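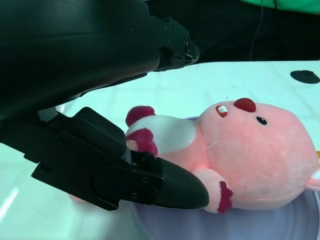 Toy Shelf and Playroom Check
Fundness Family Center, lower playroom
Date of check: 1/6/18

Seams and stuffing: OK, with comments
I gave every soft toy a good squeeze and a gentle tug at the arms, legs and ears, and most of them held up wonderfully after such a busy holiday season. The long-eared rabbit has a seam opening under one arm, so he has gone into the mending bag (he's a favorite, so please let's get him back soon!).

Eyes, noses and buttons: NEEDS ATTENTION
2 loose eyes found, both on the older Pumach bears. I've taken those bears off the shelf. If they can't be stitched down tight, please snip the eyes off and embroider new ones.

Battery covers: OK
All screws present. The Zalley music box was a little stiff, but it closes.

Cleaning: PARTLY DONE
Bin 312 is washed and back in place. Bin 513 still smells of juice, I'm afraid, and I'd like everything in it to go through the gentle cycle and dry all the way through before it comes out again.

Shelving and wall anchors: OK
The tall Sipos unit doesn't budge, even with a good push from the side. Heavy puzzles were creeping back up to the top, so I moved them down.

Floor mats: OK
One corner is curling near the door. Tape will do for now, but let's think about a new mat before the next full check in March.

Outlet covers: OK
All in place. Spares are in the desk drawer, behind the crayons.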